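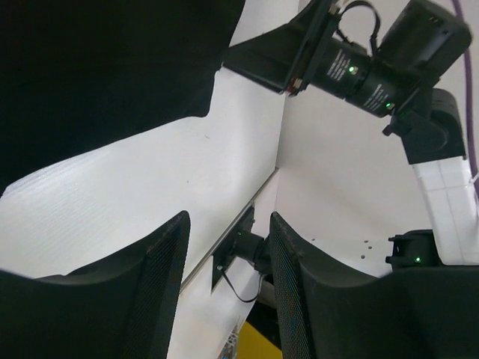
**How large a space can the Elden 25 keep dry?**

One basement or ground-floor space of up to 988 square feet, with the doors and windows shut.

# Elden 25 Basement Dehumidifier

The Elden 25 pulls up to 25 pints of water a day out of the air and puts it in a bucket. If you would like it put somewhere else, there is a drain hose. It has one fan, one compressor, four buttons, and no app. We were asked at a trade show whether it could send notifications, and it can: when the bucket is full it beeps, and you'll hear it from the kitchen.

It's made by Narkex and sold and serviced by us at Dorkisach. We've carried it long enough to know which parts wear out, and those are on the shelf.

## Who it suits

People with a basement that smells like a basement. Also laundry rooms, workshops where the table saw has started to turn orange, and the kind of storage area where cardboard boxes have gone soft at the corners.

It won't fix standing water. If you have a puddle, you have a plumbing problem or a grading problem, and a dehumidifier will only make the puddle slightly smaller while running up your electric bill. Call somebody with a shovel first. We'll still be here.

It's also a poor choice for an unheated garage in winter. Compressor units don't like the cold, and below 65 degrees the Elden 25 slows down and spends more of its time defrosting itself. For those spaces we sell the Ladefoged, a desiccant model that costs more, hums at a higher pitch, and doesn't care what month it is.

## Specifications

| | |
|---|---|
| Capacity | Up to 25 pints per day |
| Coverage | Up to 988 square feet |
| Best room temperature | 65°F and up |
| Controls | Power, humidity, fan speed, timer |
| Fan speeds | Two |
| Drainage | Bucket or gravity hose |
| Power | Standard grounded household outlet |
| Order number | 2185 |

The capacity number is measured in a warm, very damp test room. Your basement is probably less awful than that, so expect less water. Customers sometimes call in September to report that the machine has "stopped working" because the bucket takes three days to fill. What they have is a dry basement.

## Setting it up

Stand the unit upright for a few hours before plugging it in, especially if it came home on its side in the back of a hatchback. The oil in the compressor needs time to get back where it belongs.

Put it on a level floor with a foot of clear space on every side. The air goes in at the back and comes out at the top, so please don't use it as a shelf for paint cans. Close the windows. A dehumidifier next to an open window is trying to dry the county.

Start at 50 percent and leave it alone for two days. The first day will be loud and productive while the walls, rugs, and that couch you were going to get rid of give up what they've been holding. After that it should settle into a pattern of running for a while and resting for a while.

### Using the drain hose

A garden hose with a standard fitting screws onto the outlet at the back. It has to run downhill the whole way. There's no pump inside, and water remains stubborn on this point. If your floor drain is higher than the outlet, set the unit on a sturdy shelf or a couple of cinder blocks.

Check that the hose isn't kinked behind the washing machine. It usually is.

## Cleaning

- Rinse the filter under the tap every month or so and let it dry before it goes back in.
- Wash the bucket with dish soap whenever it feels slippery.
- Vacuum the rear grille once a season.
- Unplug it before doing any of this.

The filter slides out from the left side. The manual says the right side, and has said so for three printings. Narkex knows.

## Noise

On low, it's a refrigerator with opinions. On high, you'll want to turn up the television. We wouldn't put it in a bedroom, though Dalia Grigaitė at our service counter has slept next to hers for years and claims she can't nod off in hotels anymore.

## Common complaints

**It blows warm air.** It's supposed to. The room will end up a little warmer than it started. This is pleasant in April and less pleasant in July.

**There's ice on the coils.** The room is too cold or the filter is clogged. Clean the filter, switch the unit off until the ice is gone, and try again.

**It won't start after I emptied the bucket.** The bucket isn't all the way in. Take it out, check that the little float moves freely, and push until it clicks.

**Can I drink the water?** Please don't. It's fine for mopping.

## What's in the box

The dehumidifier, a bucket (already installed), a filter (also already installed, go look on the left), and the manual. The drain hose isn't included. We sell one, but so does every hardware store in town, and theirs comes in green.

## Warranty and service

Two years on the whole unit, five on the sealed refrigeration system. Keep your receipt somewhere dry. Warranty repairs are done in our own shop, and the counter is open every day except Tuesday, when we do the bench work and let the phone ring. If you need a replacement bucket, float, filter, or caster, give us order number 2185 and tell us which piece you broke.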